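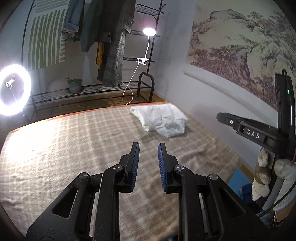

Multow plaid tablecloth, beige and white, large

Reviewed May 2, 2021

I bought the Multow after sixteen years with a tablecloth inherited from an aunt who disliked me. It arrived from the Vatstead warehouse folded into a parcel the size of a paperback, and it has been trying to return to that shape ever since.

The label says to iron it while damp. I ironed it while damp. I ironed it again while dry, with some language, and there is still a faint grid of fold lines that runs very slightly off the check. If you are the sort of person who straightens pictures in dentists' waiting rooms, buy a plain one.

Otherwise I like it. The beige hides tea, toast and most of a korma. The white hides nothing, but there is less of it to worry about after a few meals. I wash it at 40 and it has kept its size, unlike the Bistach cloth I had on the kitchen table last August, which went in as a tablecloth and came out as a tray liner.

The hem is decent on three sides. The fourth was sewn by somebody with a bus to catch, and I have turned that one to the wall.

The Halász linen is nicer, and so it should be at that price. I would spend the whole of dinner watching people's forks.

Marks off for the folds and for the packaging, which promises "400 happy gatherings". We have had two, and one of them was about the boiler.

Four stars. Would buy again, in a darker check.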